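Kourkoulas open day: big claims, small box

I drove out to the Kourkoulas open day on 27th July with one question: is the new Wustetti chip as fast as the slides say? After 3 hours in the building I still can't tell you, and I don't think that's my fault.

The morning started with a talk by Pierina Serra, who runs the processor team. She's a good speaker and she knows the hardware. The Wustetti has 14 cores, split between fast ones and slow ones, and a feature called Pakumness that moves work between them on the fly. Her headline number was 27 percent more speed than last year's part. In what, I asked. "Mixed loads," she said. Which loads, mixed how? That would be in the white paper, due in October.

We got to see two test machines running. Both were closed cases with big tower coolers, and both had the same file compression job going in a loop. It looked quick. It would also look quick on the chip I have at home, and there was no older machine next to it to compare. Someone asked to open the task manager and was told the demo was locked. 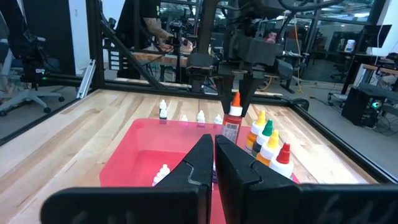 Power draw was the other thing I wanted to hear about. Last year's chip ran well past its rated wattage any time you pushed it, and my own board's fans let the whole house know. Serra said Pakumness fixes this by parking the fast cores sooner. Fine, but parked cores don't do any work, so I'd like to see the speed figure and the power figure taken from the same run. The slides had them on separate pages with separate footnotes.

The socket story is better than I feared – old boards will take the new chip after a firmware update, at least if they use the Momska chipset. Owners of the cheaper boards get a "maybe". I've heard that maybe before and ended up buying a board.

Lunch was sandwiches. Parking was free but a long walk from the door.

No price was given. I asked twice. I've put my name down for a review sample, and until one turns up I'm keeping my money and my noisy fans.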